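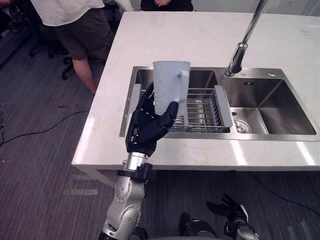

Fiscalidad y fichajes en el fútbol semiprofesional: el caso de la liga de Jirnholm

Trabajo de la asignatura Hacienda Pública II
Autores: Nasrin Sharifi y Fergal Flanagan
Tutor: Rostam Kiani

1. Planteamiento

Queríamos saber si la deducción municipal para deportistas recién llegados atrae futbolistas a Jirnholm o si solo atrae asesores fiscales. La norma permite descontar parte de los ingresos durante dos temporadas, siempre que el jugador fije allí su residencia. El tope es de 2000 euros al año, cantidad que difícilmente hará temblar a los grandes clubes del continente.

2. Datos

Revisamos 123 fichas de jugadores de seis clubes. El Bretholm nos mandó las suyas ordenadas por apodo. Descartamos las fichas sin domicilio y una en la que figuraba como domicilio el propio estadio.

3. Resultados

La mayoría de los fichajes ya vivía en la comarca antes de firmar y, por tanto, no podía acogerse a la medida. Entre los que sí podían, muchos no la solicitaron. Jamshid Amini, lateral izquierdo, nos explicó que el formulario le costó más que la pretemporada y que lo dejó en la página de anexos.

El Mandari sí menciona la deducción en sus ofertas, en letra más grande que el sueldo. Su directivo Mojtaba Karimi la considera decisiva, aunque no recordaba a ningún jugador que hubiera preguntado por ella.

4. Limitaciones

No tuvimos acceso a las declaraciones de la renta, como es lógico. Tampoco pudimos separar el efecto fiscal del efecto «tener un primo en el equipo», variable que recomendamos incluir en mayo, cuando se abra la próxima convocatoria de trabajos.

Entregado el 14 de julio de 2026.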